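What the second bench cost us, and what I would budget for next time

I said in November that I would write up the money side of the robot bench once the dust had settled. It has taken me longer than I meant, mostly because the last invoice only arrived a fortnight ago and I didn't want to publish totals with a hole in them. Several people have asked, mainly from small labs and college departments in the same position we were in, so I have tried to put down the things I would have wanted to read before filling in the first purchase request.

Some background for anyone new to the blog. I run the equipment side of a small research group at Narkham. We do manipulation work on a pair of small arms that share a table: handling packets and boxes, opening containers, and lately writing on a whiteboard. We had one bench, and too many people wanted time on it. The plan was to build a second one to the same pattern, so that a program written on one would run on the other without too much fiddling.

The first mistake was in the phrase "to the same pattern". I took the spreadsheet from bench one, copied it, changed the heading and sent it off. Most of that sheet was a list of arms, grippers and computers. It had almost nothing on it about what the arms stand on, what goes round them, or what they pick up. All of that had been bought in dribs and drabs for bench one, out of petty cash or somebody's own pocket, and never went back into the sheet. So the copy was short from the first day.

The arms

We got quotes from two suppliers, Castari and Lurmont. I won't go into the prices, as both asked me not to and both were decent about answering questions. What I will say is that the quotes were not laid out in the same way and it took me most of an afternoon to make them comparable. One had the grippers in with the arms and the cables as extras. The other had the cables in and the mounting plates as extras. Neither included a spare anything.

If you are doing this, write your own list first and make each supplier fill it in. Mine now has a line for each of these: arm, gripper, wrist camera, camera cable, camera bracket, power supply, base plate, fixings, delivery, and one spare set of fingers. I added the spare fingers after we chipped one on bench one and lost nine working days waiting for a replacement.

We went with Lurmont in the end. Castari's lead time was longer and we had a date by which the money had to be spent. If there had been no date I might have gone the other way. I don't think either would have been a bad choice for the work we do.

The enclosure

This is the part that people leave out. We wanted plain panels at the back and sides, because the wrist cameras pick up anything that moves behind the arms and people walk past our benches all day. Panels mean posts, posts mean profile, profile means brackets and bolts and end caps, and all of it comes cut to length with a charge for each cut.

Amparo Vidal, who does our mechanical drawings, worked out that we could get two of the posts from one stock length if we made the enclosure slightly lower than the first one. That saved a cut and a delivery band. It also meant the overhead camera had to be moved down a little and set up again, which took a morning of her time. I put that morning in the budget afterwards as a cost, because it was one. Staff time is the thing I am worst at recording and I am trying to get better.

The panels themselves were cheap. Choose a matt finish. We had one shiny offcut in place for a week and the reflections were a nuisance.

The things on the table

I had a row in the sheet called "consumables and props" with 100 pounds against it. I made that figure up. It looked tidy and nobody queried it.

What we had spent by the end of the first stretch of work was 684 pounds. It went on groceries, mostly, along with cartons, tubs, bottles, a rack to keep them on, whiteboards, pens and replacement pens. None of it was expensive. It just kept going, a bag here and a box there, with a pile of till receipts at the end of each month that I had to match up by hand. 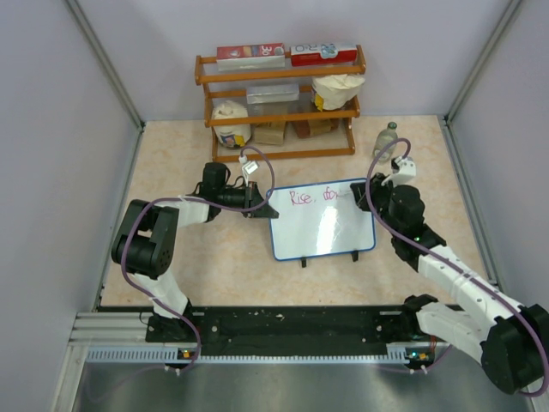
Photo: bench camera, Narkham

The writing work is a good case for how this goes. On paper it needs a board and a marker. In practice you want a small board that the arms can reach all over, so the big one from the meeting room is no use. You want pens in a few colours, because some of them read poorly on camera under our lights. You want something to wipe with. And you need to think about glare, which I had not budgeted for at all. A board with a gloss finish throws back whatever lamp is above it, and the patch sits wherever it likes. We tried tilting the lamps, then tried diffusers, and ended up buying those for both benches. Put lighting in as its own line. Mine was hidden under "sundries" and then it was most of sundries.

The rack was a last-minute buy, an ordinary wooden one with three tiers. I had a proper metal shelving unit in the plan and took it out when I saw the price. The wooden one does the job. Slanted side pieces are slightly awkward if you want to clamp anything to them, so if your work needs brackets on the shelves, check the shape before you order.

My advice on props is to set a monthly amount and not a total. We now allow 43 pounds a month for each bench and it has been near enough right so far. It also makes the finance office happier, as they can see it coming.

Cables

We bought the camera cables twice. The first set was the length on the drawing, which is the distance from the camera to the computer in a straight line with a bit added. An arm doesn't work in straight lines. The cable has to loop out at the wrist, come back along the forearm, go round the elbow and still have slack when everything is folded or stretched. When the first set went on, one arm could not reach its far corner without pulling at the plug.

The second set is purple, because purple was what they had in the right length. I have come to like it. You can see straight away where a cable runs against a black and white arm, and you notice when a loop is hanging somewhere it shouldn't. I would pay a little extra for a bright colour now, and I would order one spare for every arm at the same time. The connector at the camera end takes all the bending and I don't expect it to last for ever.

The short cables at the front rail I had forgotten altogether. They are pennies each, but the delivery on a tiny order is not.

Software and the computer

I have less to say here. We reused a licence arrangement we already had. The computer was the item I was most worried about and it came in under the estimate, as we bought a model down from the top and it has coped.

Our scheduling tool is a home-made thing called Ra, which keeps the bookings and a log of what each bench was doing. It cost nothing to add another bench, in money. It did need some work to stop it treating the new bench as an old one that had moved. If you have any in-house tool that assumes there is only one of something, find out before the second one turns up. I asked after.

Storage for recordings is the running cost that grows quietest. Every session writes video from all the cameras, and we keep more of it than we need. I don't have a good answer yet. For the moment I have put in a yearly line and a reminder to argue about it.

Things I would do again

Buying the same arms as bench one. There were newer ones on offer and they looked very good, but half of our fixtures would have needed remaking.

Paying for the longer support period. We have used it 2 times already, both for small questions that would have cost us a day each to work out alone.

Asking for the table to be delivered before everything else. It sat in the room with nothing on it for a while and looked silly, but we could measure against it, and two of my measurements were wrong.

Things I would change

I would get a quote for the enclosure at the same time as the arms, and not treat it as furniture.

I would write down who is going to shop for props and give that person a card. Paying people back from receipts took more hours than the shopping.

I would leave a proper contingency. Ours was five per cent because that was the box on the form. It was gone by the time the second cables were ordered, and the diffusers came out of next year's money with a certain amount of grumbling.

I would also stop calling it "the second bench" in the paperwork. Someone approving the request took it to mean a workbench, with a vice, and wondered why it needed a computer. The next request says "two-arm robot cell" at the top and went through without a question.

That next request is for replacement parts only, before anyone asks. There is no third bench planned. The blank version of my sheet has all the rows mentioned above and none of our prices, and I am happy to send it to anyone who leaves a comment with an email address. Please tell me if you find a row missing. I have already had to add one for floor mats.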